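Prukumham District Members' Forum
Category: Facilities and Shared Spaces > Meeting Rooms

Proposed revision to the booking rules for the Jisorard Room

records_desk
The Facilities Office has received a number of inquiries regarding the revised booking rules for the Jisorard Room, which take effect in March. The text is set out below so that members may comment before it is adopted.

1. Reservations may be made no more than 12 weeks in advance.
2. A single group may hold no more than two evening reservations in any month.
3. A deposit of $300 is required for any event at which food is served.
4. Occupancy is limited to 39 persons, seated or standing.
5. The room must be vacated by 9:30 p.m.

Comments should be confined to the substance of the rules. Questions concerning individual reservations should be directed to the office in the usual way.

northgate_reader
I wish to register an objection to item 2. Our reading group has met in the Jisorard Room every week for many years and has never left it in poor condition. Under the proposed rule we would be required to find another location for half of our meetings. The Kouris Annex is the only alternative of suitable size, and it has no step-free entrance. Several of our members could not attend there.

I would ask that established groups be exempted, or that the limit be raised to four evenings.

ledgerline
With respect to the previous contributor, the present arrangement is the reason the rule has been proposed. My association applied for an evening in each of the last three quarters and was refused on every occasion, as the calendar had already been filled by recurring groups. A shared room should be available to all members on the same terms. I support item 2 as drafted.

I have a separate question concerning item 3. Does "food" include coffee and packaged cookies?

records_desk
In reply to ledgerline: beverages and individually wrapped items do not require a deposit. Anything served from a dish, tray or platter does. The wording of item 3 will be amended to make this clear.

In reply to northgate_reader: the question of an exemption was considered when the rules were drafted. It was not adopted, on the grounds that any date chosen to define an "established" group would be arbitrary. The office is willing to review the matter if other members hold the same view.

harrowfield_2
I do hold the same view. The purpose of the room, as stated in the original lease, is "to support the regular activities of member groups." The word regular should carry some weight. A group that meets twice a month in one building and twice in another will lose members, and I have seen this happen. The Jaltov chess circle was moved three times in one year and did not survive it.

I also question the deposit. A sum of $300 is beyond the means of a small group, even if it is returned in full. Many of us have no bank account in the name of the group, and the money would have to come from one member's own pocket.

ledgerline
The chess circle closed for several reasons, and the change of room was the least of them. I attended for its last two seasons. Attendance had been falling well before the first move.

On the deposit, I am in partial agreement. I would suggest a reduced sum for groups with a clean record over the preceding year, and the full amount for first-time users and private parties.

harrowfield_2
I accept that there were other reasons. I do not accept that the moves were the least of them. Members arrived at the wrong building on more than one occasion, and some did not come back.

The suggestion of a reduced deposit is a sensible one and I would support it.

quillandpost
May I draw attention to item 5. The closing time at present is 10:00 p.m. The earlier hour is presented without any explanation. Groups whose members work until six will have very little time once the chairs have been set out and put away again. Was the change requested by the neighbors, or is it a matter of staffing?

I would also note that the notice on the door still gives the old hours, and that the online calendar gives a third set of hours that agrees with neither.

records_desk
The earlier hour follows a change in the alarm contract for the building. The system now arms itself at 10:00 p.m., and a margin is needed for clearing and locking up. The office has asked the contractor to quote for a later setting. Should the cost prove acceptable, item 5 will revert to 9:50 p.m.

The online calendar has been corrected. The notice on the door will be replaced when the new rules are adopted.

northgate_reader
I am grateful for the explanation regarding the alarm. It would have been helpful to have it in the original notice.

Returning to item 2, I propose the following compromise. Each group would be entitled to two advance reservations in any month, as drafted. Any evening still unclaimed seven days beforehand could then be taken by any group, without regard to the limit. This would keep the calendar open to new applicants and would allow regular groups to use evenings that would otherwise go to waste.

ledgerline
I would have no objection to that, provided the seven-day release is handled strictly in order of application and is not settled in advance by private understanding.

quillandpost
I also support the compromise. I would ask that the period be ten days, so that notices can be mailed to members who do not use email. Our group still has a fair number of them.

harrowfield_2
Seven days is sufficient. A telephone call reaches the same people and costs nothing. A longer period would favor the groups with the most organized secretaries – the very groups that fill the calendar now.

quillandpost
I must disagree. Our secretary makes the calls herself and cannot be expected to do so every week. A mailed card is a modest courtesy.

annex_user
I have used both rooms and would like to comment on the Kouris Annex, which has been mentioned here only as a poor substitute. The heating is better, the acoustics are better, and parking is easier after 6:00 p.m. The entrance is a genuine obstacle, and I do not dismiss it. The annual improvement fund stands at $3000. A part of that sum might reasonably be put toward a ramp, after which the pressure on the Jisorard Room would be greatly reduced.

northgate_reader
I would welcome a ramp. I understand, however, that the improvement fund has been set aside for new window coverings in the Jisorard Room, which I consider the less urgent need.

annex_user
Then I would ask the office to confirm whether that money has been committed. If it has not, I would ask that the ramp be placed ahead of the window coverings.

records_desk
The fund has been reserved but not spent. A request to change its use must be received in writing before the end of the month, with the support of at least three member groups. The form is available at the front counter and may be returned there or by mail.

The office has noted the proposal made by northgate_reader and the support expressed for it. A revised item 2 will be posted in this thread, with the release period given as seven days. Members who prefer ten days may say so in reply. Item 3 will be redrafted to include a reduced deposit for groups in good standing. Items 1 and 4 have drawn no comment and will stand as written.

Until the revised text is adopted, the present rules continue to apply, and reservations already confirmed will be honored in full.
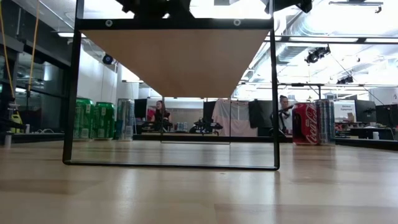 Members holding a confirmed evening after the new rules take effect need not reapply. Those with more than two confirmed evenings in the same month will keep all of them, and the limit will apply only to new requests.

Related topics
Kouris Annex: winter parking arrangements
Return of keys after evening events
Lost property, Jisorard Room
Prukumham newsletter: deadline for notices
Jaltov Hall piano – tuning schedule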